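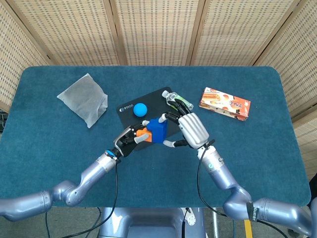
About Ornen

Hi! I run Ornen, a tiny language school over on Martens Street in Randley, and I've been at it for 13 years now. We teach Swedish and Dutch to grown-ups, evenings mostly, and I still get a kick out of hearing someone order their first pretend coffee.

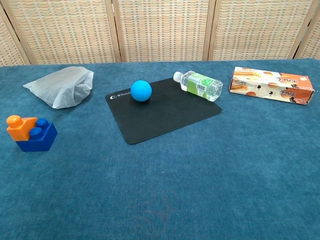 How classes work

Groups meet at 7 p.m. and run for 2 hours - with a break, I promise. New groups start in August, and there's a lending shelf with about 700 paperbacks (the crime novels go fast!). Come sit in on a class before you sign up.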